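Pushpa Katiyar sweeps before she mops, and she gets annoyed with people who don't. She has cleaned houses, shops and one bowling club in Drirunden, and for the past six years she has taught the Saturday housekeeping class run out of the old store at Vondberg. We met in the tiled passage at the back, where the cleaning gear lives.

"People come in wanting to know about products," she said. "Which spray, which cloth. I ask them what their broom looks like. Half of them have to think about it."

The passage is narrow, with square reddish tiles underfoot and white tiles on the walls. It opens straight into a brighter room where things get sorted, and whatever is dropped in there ends up out here. Wrappers and balled-up paper are the usual. She prefers it to a smooth floor for teaching.

"A smooth floor lies to you. You push the broom across and it looks done. With tiles you have the grout lines, and the fine stuff sits down in them. You have to go along the line and then across it. If you only go one way you've missed it."

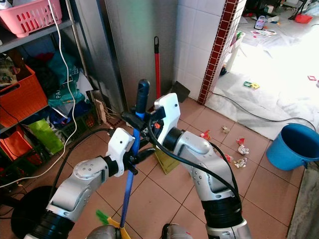

Zeng would start somewhere else entirely. In a kitchen or a passage, Zeng told us, the big bits should be picked up by hand and put straight in the bin, and the broom should only come out for what is left. Sweeping paper around takes longer than bending down for it.

Katiyar has heard this before. "Fine, if your back is good. Mine isn't. I've got people in the class in their seventies. I'm not going to tell them to bend down for every lolly wrapper when there's a dustpan with a handle on it."

The long-handled dustpan is the one thing she tells everybody to buy. She doesn't mind what brand or what colour. She wants a lip that sits flat on the floor, and she wants the handle long enough that you can stand up properly while you use it.

"You put the pan down first, then you bring the dirt to it. Beginners make a pile, go and find the pan, and by then somebody has walked through the pile. Have the pan with you. One hand on the pan, one on the broom, and work towards yourself."

She also has views on the line of dust that always stays behind at the edge of the pan. Pull the pan back a little, sweep again, pull it back again. If there is still a line after that, she uses a damp piece of paper towel and calls it finished. 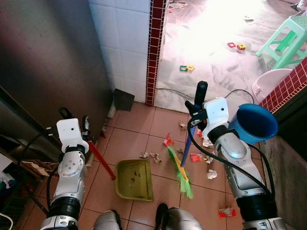
DRIRUNDEN, 9th December

The last class before the break was on this morning, and we went back to ask about the things we hadn't got to in September. The subject was storage, which takes up a whole session.

"A broom that stands on its bristles is finished in a year," Katiyar said. "They bend over and they stay bent. Then you're sweeping with the side of it and wondering why it leaves everything behind. Hang it up, or stand it the other way with the head in the air."

Mops she treats the same way, with one difference. A mop has to be hung somewhere the air can get at it. She won't have one left in the bucket overnight, and she empties the bucket outside when she can.

We asked whether it mattered where the gear was kept. She thought it mattered more than the gear did.

"Put it where the mess is. At home my broom is beside the fridge. It used to be in the laundry, down the other end of the house, and I swept the kitchen once a day. Now I do it after every meal. Same broom."

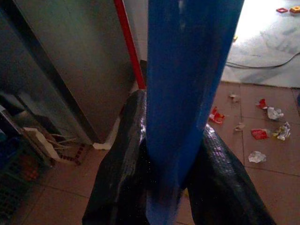 Photo: Gesia

The tall spaces beside cabinets are useful for this, she said, as long as they aren't allowed to fill up with flattened boxes and crates. She clears hers at the start of each month. Everything comes out, the floor behind gets swept, and only the tools that have been used go back.

She is less strict on colours than she used to be. At one job she had a red mop for the toilets and a blue one for everywhere else, and it worked until a relief cleaner arrived who had learned it the other way around. These days she writes the room on a strip of tape and sticks it near the top of the handle.

What about vacuum cleaners? She owns one and uses it on carpet. On tiles she thinks a broom is quicker, and you don't have to find a power point or step over the cord.
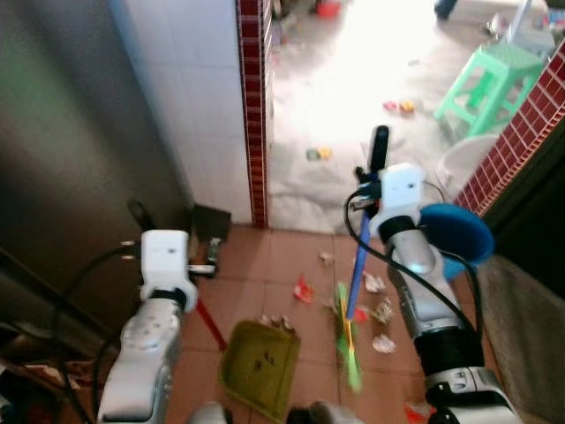
Broom and dustpan at work on the passage tiles.

We finished with the order of jobs, as most of the letters we get are on that. Katiyar does the room beyond first and sweeps out through the doorway, so the passage is always last. Then the dustpan is emptied and wiped, the bristles are combed through with her fingers for hair and thread, and the mop comes out.

"Let the floor dry before you put anything back on it," she said. "And shut the door, or the kids will be through."

Classes at Vondberg start again after the holidays. Bring your own broom if you have one. Katiyar will look it over and tell you whether to keep it.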